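Color in Small Rooms — handout 4, "Strong color and how to live with it"
December 2024

Okay, so last time we got as far as undertones and I ran out of time right when it was getting good. This one picks up at saturation. Bring your swatch cards again, please, all of them, even the ones you hate (especially those).

Saturation first

When people tell me a color is "too much," they nearly always mean it's too saturated for the size of the patch. A saturated color is one with very little gray in it. Take the violet on your card, the one marked V2. As a stripe on a cushion it's cheerful. Paint a wall with it and your eyes get tired before lunch. Same paint! The patch got bigger and your eye had nothing else to rest on.

My own rule, which I picked up doing rental apartments in Toltport, is to choose the color I want on the small card and then buy the next one grayer. I've broken the rule plenty of times and repainted plenty of times too.

Light and shade on one color

Any color in a room is really a family of colors. The part facing the window goes pale, the part facing away goes dull and a bit brown, and somewhere in the middle you get the color you paid for. Try this at home with a box painted a single color. Put a lamp on one side, squint, and write down how many different paints you'd need if you had to copy what you see. Most of my students write down at least four.
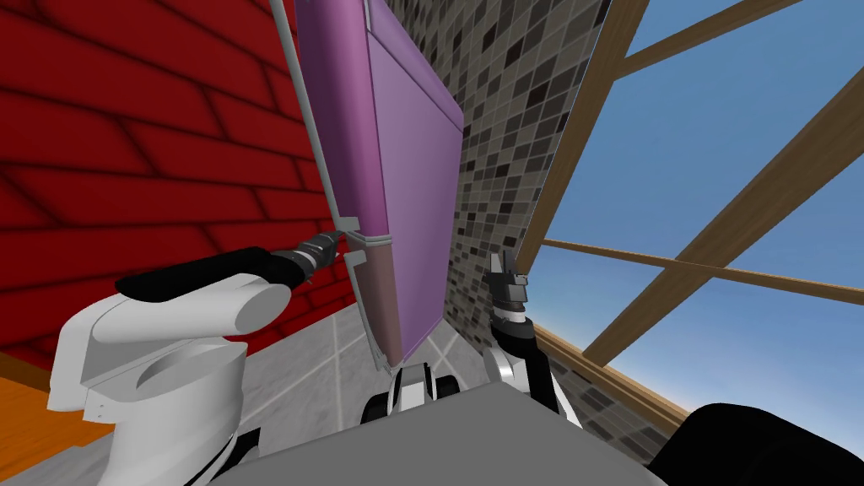
Fig. 1. Purple cabinet: violet-magenta higher up, mauve-brown where the door is in shadow.

Purples are the worst for this, by the way. They slide toward brown in warm light and toward blue in cold light, so a purple you loved in the store can be a stranger by the time it's on your kitchen door. Yellows go greenish in shade. Whites do everything at once, and we'll spend the whole March session on them, so hold your questions about trim.

Testing before you buy

A sample pot from the Castaño range is 250 milliliters, and you won't use it all. Paint two coats on a big sheet of card and leave a bare border around the edge. Move the card around the room through one full day: by the window, in the darkest corner, down near the floor. Look at it again at night with the lamps on. I know it's tempting to paint the sample straight on the wall, but then the old color is sitting right up against it and you can't judge a thing.

Keep the card afterward. I have a drawer with 59 of them, with the room and the month written on the back, and I go through it more often than I open any book.

Neighbors

Colors change each other. Put a gray next to a strong red and the gray will start to look a little green. Put it next to purple and it leans yellow. Your eye does this all by itself, and knowing about it won't switch it off (I've tried).

With two strong colors in one room, ask which one is going to be the boss. Let it take the largest area and give the second one much less. Red and purple are close relatives, so they can sit together quite happily, but they do like a plain gray or an off-white in between to catch their breath. Brick counts as a strong color too. People forget that and treat it as if it were neutral, then wonder why their new sofa looks odd beside it.
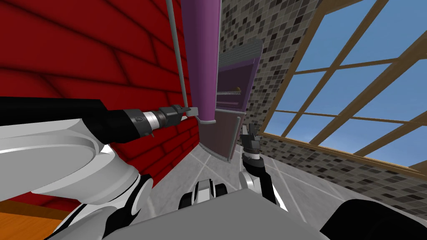

Fig. 2. Crimson brick and glossy purple, with gray in the pipe and the ribbed panel.

Shine matters here as well. A glossy surface picks up bits of whatever is across from it, so two glossy strong colors facing each other will trade tints all day long. Matte keeps its color to itself. If you're nervous, go matte on the big area and save the gloss for something small that you can repaint in an afternoon.

For next time

1. Finish the box exercise and bring your notes.
2. Make one gray strip: a single gray, painted once, cut into pieces and laid on 5 different colors from your cards. Write what the gray turns into on each.
3. Read the Osport hallway pages in the course folder. Skip the part on wallpaper.
4. If you're doing the Tevau room plan as your final piece, tell me which color is the boss before you start mixing.

Cards are in the tray by the sink if you've run out. The thick ones are better, they don't curl.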